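I finally got a ride in the new Kourkoulas wagon, and I have been grinning ever since! Zoi Gavalas picked hers up in Rolstead in February and let me take the wheel for the whole 120 miles out to Prernero and back (with a stop for pie, obviously).

First, the seats. They're soft without being squishy, and the driver's side goes low enough that my hat stayed on. The steering is light in town and then firms up nicely once you hit 50. And the cargo area! Zoi has two big dogs and a kayak habit, so she tested that part pretty hard before she signed anything.

The third row is still for kids or very patient friends. Filippos Giannakopoulos rode back there as far as the pie place and asked to swap.
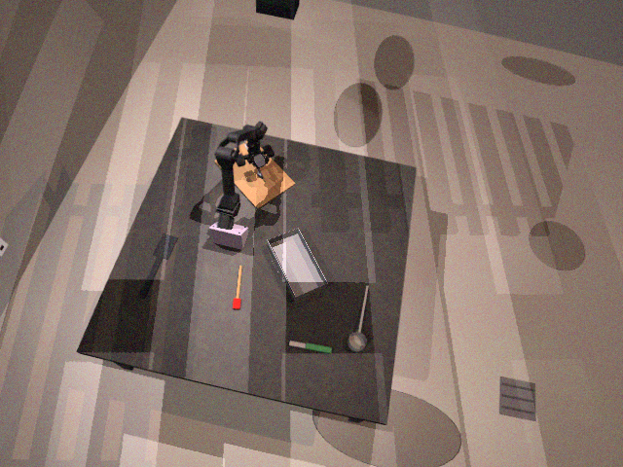 *Dark gray table, black arm, tan floor.*

The hybrid is the one I'd get. It's $1,739 more than the base engine, and it pulls away from a stop so quietly that I kept checking the dash to make sure we were on. Zoi got just under 600 miles from her first tank, mostly highway.

My one gripe is the volume control, a little touch strip I kept brushing with my sleeve. Give me a knob, please!

Next up is the Grulusach coupe, if Sofia Raptis ever gets hers back from the body shop. I've already asked her twice.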